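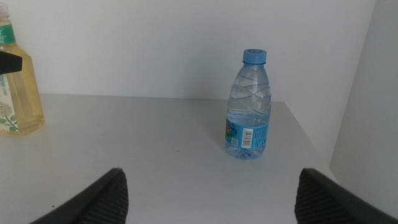
Rapport d'avancement, deuxième période
Programme d'accès à l'eau potable dans l'espace public, commune de Bevville
Rédigé par Emiliano Fuentealba, chargé de projet
13/08/2026

1. Rappel de l'objet

La subvention finance la remise en service des fontaines publiques de Bevville, la pose de nouveaux points d'eau dans deux quartiers qui n'en ont pas (Drunau et les Hauts-Prés) et une campagne d'information auprès des écoles et des clubs sportifs. Le programme doit aussi faire baisser les achats d'eau en petites bouteilles par les services municipaux.

2. Travaux

Les 24 fontaines existantes ont été inspectées. Le diagnostic complet a été transmis en février. Dans la plupart des cas, il s'agit de remplacer les robinets poussoirs et de reprendre l'évacuation. Quatre appareils sont à changer entièrement : le corps en fonte est fissuré et la réparation coûterait plus cher que le neuf.

À Drunau, la tranchée est terminée et le branchement au réseau est fait. La fontaine du square sera posée après la réfection du trottoir, qui dépend du service voirie. Aux Hauts-Prés, l'emplacement prévu devant le gymnase a dû être déplacé côté parking à cause d'une conduite de gaz absente des plans. Le nouvel emplacement a été validé, le devis modifié est joint en annexe.

L'entreprise Keskin assure la plomberie. Les délais annoncés sont tenus, sauf pour les robinets, livrés avec retard par le fabricant Sustholm. Une partie du lot présentait un défaut de joint et a été renvoyée.

3. Qualité de l'eau

Les prélèvements sont faits avant chaque remise en service, puis un mois après. Deux points d'eau ont donné un résultat non conforme au premier contrôle. Les canalisations ont été purgées et désinfectées, et le second contrôle est conforme. Les bulletins d'analyse sont disponibles en mairie.

4. Information du public

Les 200 gourdes prévues ont été distribuées dans les écoles. Les enseignants demandent une affiche plus simple, avec un plan des fontaines lisible par les plus jeunes. Une nouvelle version est en cours.

Côté services municipaux, l'eau en bouteille n'est plus commandée pour les réunions. Elle reste achetée pour les équipes de voirie en période de forte chaleur, et nous n'avons pas encore de solution pour les chantiers éloignés d'un point d'eau.

5. Budget

Les dépenses sont conformes au prévisionnel. Le surcoût des Hauts-Prés est absorbé par la ligne imprévus. Nous demandons l'autorisation de reporter le solde de la ligne communication sur la période suivante.

6. Suite

- pose des fontaines de Drunau et des Hauts-Prés
- remplacement des quatre appareils fissurés
- mise à jour du plan en ligne et des panneaux
- choix d'un prestataire pour l'hivernage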